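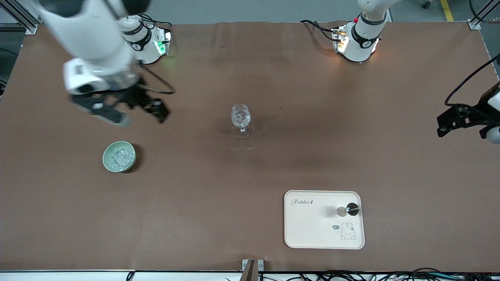 Work table covered in brown paper.

Prulska Household Words

A word list of everyday terms for things in and about the home, collected from speakers in Aluder and the villages nearby. It is meant for people making spelling checkers, school glossaries or small dictionaries.

Contents

words.csv: 2154 entries, one per line
sentences.csv: 900 short sentences using the words
variants.csv: 299 spellings that differ between villages

Columns in words.csv are headword, plural, part of speech, meaning and village. An empty plural means the speaker gave none.

Known problems

Kitchen words are well covered; garden words are thin. Two villages write the long vowel with a double letter and we have kept both forms. Some meanings still need checking by a second speaker.

Credits

Collected by Tsehay Demissie and Toon Bosman. Spelling checked by Mihret Kumsa. Send corrections to Toon, with the headword in the subject line. The next release is planned for May.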